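Registering a School Team for the Stedton Handball Tournament

Schools that wish to enter a team in the Stedton tournament must register through the tournament office. The steps are set out in the order in which the office handles them. A school that has taken part before follows the same procedure as a new entrant, as team records are not carried over from one edition to the next.

Step 1. Appoint a head of delegation

Each school names one adult as head of delegation. This person signs the entry form, receives all correspondence and attends the technical meeting on the evening before the first match. The head of delegation may also serve as coach, but may not referee. If the appointment changes after registration, the school informs the office in writing and both persons sign the notice.

Step 2. Complete the entry form

The entry form asks for the school's official name, its postal address, the age category and the colors of the first and second uniforms. Please enter the name exactly as it should appear on the schedule and on certificates.

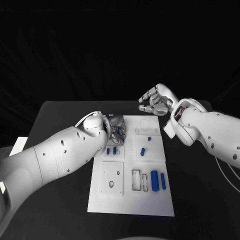 Uniform colors should be given in plain terms, such as "dark blue" or "yellow." The two sets must be clearly different from each other, and the goalkeeper's shirt must differ from both. Where two teams in the same match have similar colors, the team listed second on the schedule changes.

Step 3. Submit the player list

A team may list up to 16 players. For each player, the following are required:

Full name as shown on the identity document
Date of birth
Proof of enrollment signed by the school
Consent form signed by a parent or guardian

Player lists are accepted until the end of August. After that, a school may replace up to 3 players on medical grounds, provided that a doctor's note is attached. Shirt numbers may be changed until the technical meeting.

Step 4. Pay the entry fee and deposit

The entry fee is 60 per team, with a deposit of 40 that is returned after the closing ceremony if all matches have been played. Payment is made by bank transfer, with the name of the school and the age category as the reference. A school entering teams in both categories makes two separate transfers.

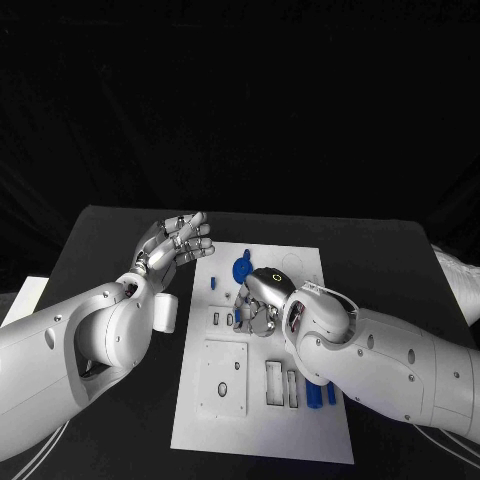

Two robot arms over a dark gray tabletop.

Step 5. Confirm lodging and meals

Teams staying overnight are housed at the Jeltside hostel. The lodging form must state the number of boys, girls and accompanying adults, together with any dietary needs. Rooms sleep 6, and adults are given separate rooms on the same floor. Bed linen is provided; towels are not.

Step 6. Attend accreditation

On arrival, the head of delegation reports to the accreditation desk with the original identity documents. Copies and photographs of documents are not accepted. Players may not enter the court without an accreditation card.
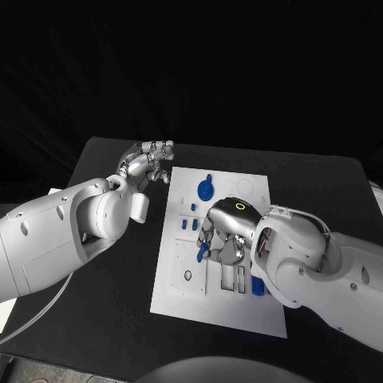

Rosalie Wieser asks that schools arriving after 8 p.m. call the office beforehand, so that the desk can remain open for them. Cards that have not been collected by then are otherwise held until the following morning.

Lost cards are replaced at the same desk on presentation of the player's identity document. Questions about eligibility should be addressed to Beat Kuster at the tournament office before the player list is submitted.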